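Clikdale Help Desk
Tickets New ticket Stock Rooms Sign out

Help desk > Household supplies > Washroom sets > Toothbrush cups and travel packs

Ticket status: Resolved
Raised by: Asmaa Bouzid, Vostenitz house
Handled by: Pumitz supplies desk
Priority: Normal
Opened: 1 June 2022

Summary
Washroom sets going out incomplete or mixed up. Guests are getting a brush with no case, or two brushes in one set, and the used and new ones are ending up on the same table.

Original report
We make up washroom sets for the guest rooms here at Vostenitz. Each set should have one toothbrush, one small bottle of mouthwash and a wipe-down of the cup before it goes back on the shelf. Since April we have had 15 sets come back with something wrong. Most were missing the mouthwash. Two had an opened brush in them, which is the one that worries me.

I have checked the stock list and we are not short of anything. There are 80 wrapped brushes in the cupboard, so the fault is somewhere between the cupboard and the shelf. Please advise on what to change. I can try things on the table here and write back.

Reply from supplies desk
Thank you for the clear report. Before changing anything, please do the following and note what you find.

1. Take everything off the packing table and wipe the top.
2. Bring out only what you need for one batch. A batch is 12 sets.
3. Keep wrapped brushes in their wrapping until the guest opens them.
4. Put the small bottles down next to the wrapped brushes, on the same side.
5. Leave the wipes within reach but away from the items being packed.

Please tell us whether the bottles are closing properly. Pumitz had a batch in April with loose caps and some of them were taken out of sets by hand, which would explain the missing ones.

Update from Asmaa, first try
Cleared the table and started again with the wipes on the left and the wrapped brushes and mouthwash on the right.

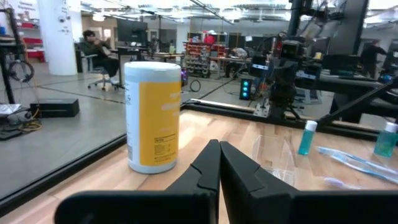
I tested the caps by turning each bottle upside down over the sink. All of them held except one, and that one only needed tightening. So I don't think loose caps are our problem, although I can see how someone would pull a bottle out if they found it sticky and then forget to replace it.

The first batch went through with nothing missing. It took longer than usual — mostly me walking back to the cupboard, as I had brought out too few bottles. I would rather bring out the full number at the start and count them in.

One thing I noticed is that the two sizes of bottle are easy to mix up when you are working quickly. The wider one is meant for the shared washroom and the slim one is for the sets. They are both kept on the same shelf in the cupboard. Could they be listed separately on the stock sheet? At the moment it just says "mouthwash".

Reply from supplies desk
We have split the line on the stock sheet. You will now see "mouthwash, set" and "mouthwash, shared". Please move the shared bottles to a different shelf if you have the space.

On the opened brushes, can you tell us where unwrapped brushes are kept? We supply all of ours wrapped, so any loose ones must be coming from somewhere in the house.

Update from Asmaa, second try
I found the answer to this. During Ramadan we had extra people staying and a few of us put out a cup of loose brushes in the shared washroom for cleaning jobs (taps, tile edges, the hinges on the shower door). The cup was never labelled. It has been moving between the washroom and the packing table ever since, and I think two of those brushes were picked up and put into sets by mistake.

I brought the cup to the table to sort through it. Some brushes were standing in it and some had been left lying about, so I went through both.
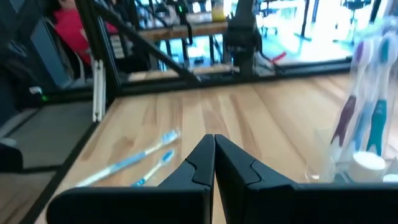
Loose brushes during sorting: two lying on the table, three in the clear cup.

The cleaning brushes are a mixture of colours, and that makes it worse, as there is no way to tell by looking which are for cleaning and which came out of a guest set. I have thrown away every brush I couldn't account for. The ones we are keeping for cleaning now have a band of black tape on the handle and live in a bucket under the sink with the descaler. The cup has been washed and is back with the other cups.

I also went through the finished sets on the shelf and opened each one. One had no mouthwash and has been put right. No opened brushes in any of them.

Reply from supplies desk
Good, that accounts for both faults. Please keep to these points from now on:

- No loose brushes on the packing table at any time.
- Taped brushes stay under the sink.
- Count bottles in and out for each batch and write both numbers on the sheet.
- If a bottle is removed for any reason, put the whole set to one side until it has a new one.

If you need more black tape, order it under "Cleaning, other".

Last update from Asmaa
Three more batches done with no mistakes. The count sheet is pinned inside the cupboard door. The shared bottles are on the bottom shelf now, and I have put the slim ones at the front where you see them first. I did find one more purple brush behind the radiator in the shared washroom — binned.

Happy for this to be closed. If the wrapped brushes change size again please let us know beforehand, as the last lot didn't fit the bags and we had to fold the tops over.

Closed by supplies desk. Reply to this ticket to reopen it.

Contact the help desk | Clikdale | Back to top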